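Drenora Daily Readings: a study journal for the letters of Paul

Reviewed May 16, 2020

I bought the Drenora journal after two printed reading plans had beaten me. The first was too quick and the second was mostly adverts for other books. This one covers the letters from Romans to Philemon at a slow pace, with the passage on the left page and ruled space on the right. It has 421 pages and a sewn binding, and it lies flat once you have pressed it open a few times.

Each week has seven readings. Six take you through a passage in order and the last goes back over the whole of it, with one short question. The questions are plain. For Galatians 5 you are asked which fruit of the Spirit you would rather not be examined on, and there is half a page to write your answer.

The notes are brief, up to 14 lines for a long passage and often far fewer. They explain who Paul was writing to and where a word has been translated in different ways. They don't tell you which side to take on predestination. Romans 9 gets the same treatment as everything else, and I would have liked more help there. I ended up with my old Brodska commentary open next to it for most of that chapter.

Paper is good. A fountain pen shows through slightly and a biro doesn't. The ribbon frayed within the first month and I have sealed the end with clear nail varnish.

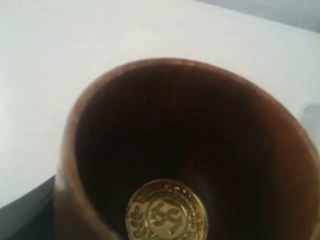

Ekene Nwachukwu wrote in after my first notes on the journal to say that the Colossians section is the best of it and I had passed over it too quickly. The cross-references to Ephesians are printed in the margin there, so you can read the two letters side by side, and that alone was worth the price to Ekene, who also thought the type too small for reading by lamplight.

I went back and agree about Colossians. The margin references are clear and they save a lot of turning pages. On the type I had no trouble, but I read in the morning by a window. Drenora do a large print edition, which is heavier and costs more. I haven't handled it.

Compared with the Drodano plan, which I used last year, this is slower and has less in it for groups. Drodano gives you discussion sheets and a leader's guide. If you meet with others on a weeknight, that may suit you better. For one person at a kitchen table I prefer the Drenora.

Two complaints. The index lists names but not themes, so you can find Epaphroditus and can't find grace. And Philemon is squeezed into a single week with 2 Timothy 4, where it feels like an afterthought.

I ordered mine from Oyelaran Books and it came well wrapped, with no bent corners. They have the hardback only. I'm now partway into 1 Thessalonians and still writing in it most mornings.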